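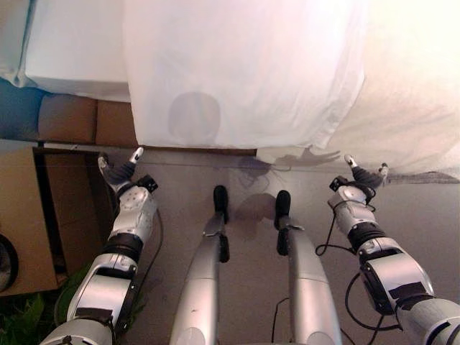 2. Bleaching linen at Sadstead

Before chlorine powder came into use, new linen was grey-brown and had to be whitened outdoors. At Sadstead the cloth was soaked in lye, rinsed and pegged out on the grass, often from February until late summer. The parish map of 1818 marks 14 bleaching fields along the Tulline - most are now housing.

I used rent books and one printed account by Fleury. The rent books cover six of the fields. The largest employed over 400 people in a good year, mostly women paid by the piece. I could not find wages for the smaller ones.

Nipon Phuthong, September 2023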